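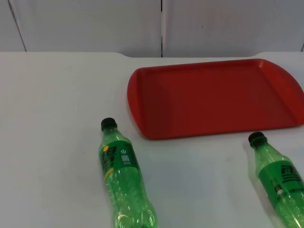
托盘回收线上,饮料瓶为什么要和托盘分开走?因为两者的清洗温度和去向不同:托盘洗净后回到餐线,瓶子倒空后送去压块,混在一起会堵住洗碗机的进料口。

2018年8月18日,Satusitz 餐具厂开放日,参观路线分三段:注塑车间、清洗试验间、仓库。以下按路线记录,重点在清洗试验间。

## 注塑车间

车间生产食堂用塑料托盘,材料为聚丙烯,颜色由色母粒决定。当天开机的是长方形圆角款,周边起沿,端部外翻成弧形提手。讲解员说明,提手不另装配,与盘体一次成型,弧度由模具决定。修改弧度需要重新加工型腔,因此同一款式通常多年不变。

脱模后的托盘先平放冷却,再叠放。叠放过早,盘底会向上拱,放在台面上时四角不着地。检验员用平板逐件检查翘曲,超差的破碎后回料。回料只用于深色产品,浅色产品不掺。

当班计划产量为 3,320 件,分两种颜色。换色时先走清机料,前 20 件一律报废。

## 清洗试验间

试验间供客户模拟餐后回收流程,台面为白色,便于看清残液和色渍。红色托盘与绿色塑料汽水瓶是常用的一组样品,台上放了一只空托盘和两个横放的瓶子。

瓶子横放的问题在于滚动。圆柱形瓶身在平滑台面上几乎没有阻力,台面稍有倾斜就会移位。托盘有沿,瓶子放在盘内不会滚出,但会占去碗碟位置,提手一侧也容易被瓶颈顶住。Satusitz 的建议流程如下:

1. 取下瓶子,拧开瓶盖,倒尽余液。
2. 瓶身和瓶盖分投两个收集口。
3. 托盘内的纸巾和食物残渣刮入湿垃圾口。
4. 空托盘提手朝同一方向,送入传送带。

第四步在现场最常被忽略。方向不一致时,叠放机仍能工作,但叠层高度不均,超过 12 层后重心偏移明显。厂方在传送带入口加了一条导向条,由 Prornari 供货,横向进入的托盘会被拨正。导向条与带面的间隙可调,更换托盘款式后需重新设定。

色渍方面,番茄酱和咖喱最难处理,深色盘面不显,浅色盘面在多次清洗后会留下黄斑。厂方给出的对比样经过 100 次清洗循环,红色样品目视无明显变化,米色样品在盘角处变色。该对比只针对颜色,未涉及表面划痕。对于使用金属餐具的食堂,划痕的影响更值得关注,厂方表示7月已经开始另一组测试,尚无结果可供查阅。

## 仓库

成品以收缩膜捆扎,装入 Tiedemann 笼车。笼车隔板高度固定,托盘外翻的提手会使叠层略宽于隔板净宽,实际装载时改为交错排列。仓库地面标线按笼车外形绘制,转弯处留有余量。

标签使用 Kekix 系统打印,内容包括款式、颜色、班次和回料比例。回料比例一栏对外部客户默认隐藏,需要时可书面申请。

参观不提供样品,产品目录在出口处领取,清洗试验间可另行预约,需自带待测餐具。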